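Search this thread Search Log in Sign up

Kengate Cell Notes
Posted in August, 6:40 am

Long thread on how I keep the Hakim bottle cell running. It's one arm, one two-finger gripper, a wrist camera and a table. Most of what goes wrong is in the fingers or the camera, so most of this is about those.
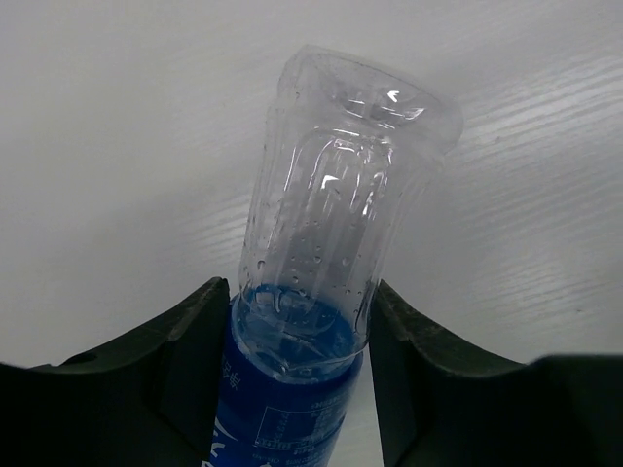
The cell picks water bottles and moves them from the table to a rack. It runs the same pick all day, which sounds easy on the gear. It wears things in the same spot every time, so you learn where to look.

Start of shift. Air off, arm parked, lockout on. I wipe both fingers with a dry cloth first, then a damp one, then dry again. If you go straight to damp you smear the dust into the steps on the fingers and it stays there.

I look at the contact faces under a flashlight held low. A worn face shines. When one side is shinier than the other, the fingers are closing off center and the bottle is getting pushed sideways before it gets squeezed. Fix the centering before you swap the faces or the new ones will go the same way.

Finger screws. There are 2 per finger on this gripper. I put a paint line across each screw head and onto the finger. If the line is broken, the screw has moved. I check the lines every morning and only put a wrench on them if a line is off. Retightening good screws every day is how we stripped a Dristau mount last year.

Grip force. Thin plastic bottles are the hard case. Too light and the bottle rolls in the fingers when the arm speeds up. Too hard and the wall buckles, and then the label wrinkles and the next station rejects it.

Our force setting on the controller is 79. That number means nothing on anyone else's machine, so please don't copy it. What you can copy is how I got there. Start low, pick and shake, go up one step at a time until it stops slipping, then go up 2 more and leave it alone.

Do that test with full bottles and with empty ones. An empty bottle with the cap on is stiffer than one with the cap off. If your line sees all of them, set it for the weakest one and slow the arm down for the heaviest one.

Where you grab matters as much as how hard. Labels are slick on some brands and grippy on others. Ribs help if the fingers land across them and hurt if a finger edge drops into a groove. When we change suppliers I redo the grip height before I touch anything else.

Moisture. Bottles that come out of the cooler sweat when they sit in the warm room. A wet bottle needs more force, and the water ends up on the fingers and then on the next bottle. We now let cold pallets stand overnight before they go in. It did more for our drop rate than any setting.

Next, the wrist camera. Clear plastic is a pain for any camera. It picks up whatever is behind it and throws highlights from every overhead light. Two things helped us here.

First was the table. The old one was polished steel and the software kept finding bottles that were reflections. We went to a pale, dull surface.

Second was the lights. We had a bright tube straight over the table and it put a hard white line down every bottle. I moved it to the side and hung a diffuser under it. There are still highlights but they don't jump around when the arm moves.

Cleaning the lens. Blower first, then lens tissue with one drop of cleaner on the tissue. Never spray the camera. The cleaner runs in behind the ring and you get a haze that looks like a focus problem. I lost a whole afternoon to that once.

After cleaning I run the calibration check. The arm goes to three marks on the table and the camera has to find each one. If it misses, I check the camera bracket before I recalibrate. A loose bracket will pass calibration and be wrong again by lunch.

Cable. The camera cable runs along the wrist and over the last joint. It should have a soft loop there, with no kink and no rubbing. Ours used to be zip-tied tight and it failed inside the jacket where you couldn't see it. The symptom was dropped images only when the wrist was turned all the way left.

If you get a fault that depends on where the arm is, suspect a cable. Jog the joint slowly and watch the signal. Do this before you order a new camera. Ask me how I know.

Every 2000 cycles the controller puts up a reminder to check finger alignment. I close the fingers on a plain round gauge pin and see whether the pin moves toward one side. Slide a strip of paper in next to each finger. Same drag on both, you're good.

If the drag is different, loosen the low side, shim it, tighten, test again. Write down the shim you used. I keep a sheet taped inside the cabinet door with every shim and every finger swap on it. The Gunus software has a log too, but the sheet is what people read.

Grease. The gripper slides get a tiny amount on the rails, then I open and close it by hand in maintenance mode and wipe off whatever squeezes out. Extra grease ends up on the bottles. If you find a streak on a label, look there first.

Spares I keep in the drawer: one full set of fingers with screws, one camera cable, lens tissue, shim stock, thread locker, a gauge pin. Spare fingers are already fitted with faces so a swap takes one break.

A few people asked about food safe grease and whether we do glass in this cell. Yes on the grease. No glass, the fingers are wrong for it and the guarding would have to change.

Somebody also asked about putting softer pads on the faces. We tried foam. It gripped well for a few shifts and then started to tear and shed bits. Thin rubber lasted longer but held dust. We're back on bare faces and I'm fine with that for now.

Next thread will be the rack side and the part sensor that keeps going blind. I have a new bracket coming for it.

We use cookies to keep you signed in and to improve this site. Accept all Manage settings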